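# Gazette bedding set by Astard

Newsprint on a bed sounds like a gimmick until you've lived with it for a bit, and then plain sheets start to look rather sleepy.
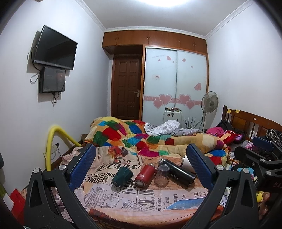 We first stocked the Gazette in May and it has become the sheet we recommend most often for small bedrooms, box rooms and student lets. The print is brown on cream, with great big black headlines, smaller columns of type and the odd word in a swirly script. Don't expect to read it! Some headlines are proper nonsense ("LECTIODNS" is a favourite here at the Ivville shop) and a few names like "Allen" and "JERRY" turn up among the columns.

What we love is how forgiving it is. A cream and brown background gets on with almost anything you throw over it, so a bright patchwork comforter in red, green, blue, magenta and yellow looks cheerful on top where it might shout on a plain white bed. It's good with reddish-brown wood too, so if you've inherited a slatted headboard and never known what to put with it, try this.

It also makes a handy surface. Plenty of us use the bed as a second table when we're sorting cupboards or packing for a move, and mugs, bottles and glasses are easy to spot laid out on it, especially anything dark green, red or black. Clear glass is the exception, as the print shows straight through, so keep an eye on your tumblers.

## What you get

- One fitted sheet, 18 cm deep at the sides
- One flat sheet, 200 cm wide
- Two pillowcases in the same print

The comforter is sold separately. Ours come from Pasichnyk, who piece them in mixed squares, and the colours vary from one to the next. If you want plenty of yellow or hardly any pink, tell us in the order notes and we'll have a rummage.

## The cloth

Brushed cotton, 157 gsm. It's soft from the first night and gets softer, and the brushing takes the chill off in winter without being too much in summer (I've had mine on since spring and haven't wanted to swap). The black ink is printed on one side only, so the reverse is paler and a bit blurry. Some people make the bed that way up on purpose.

## Washing

Wash at 40 with similar colours, and do the first wash by itself. Line drying is best. If you tumble it, use low heat and take it out while there's still a little damp in it; the corners iron much more easily like that. No bleach, please, as it turns the brown print orange.

## Sizes and ordering

Double only for now. A single is on its way from the Dorkuvham mill and we'll add it to this page when it lands. The stock code is 949, which you'll need if you're ordering by phone or collecting from the Ivville counter.

Pillowcases can be bought as a spare pair. They're the bit that wears first, and the headlines fall in a different place on every one, so a mixed stack looks great.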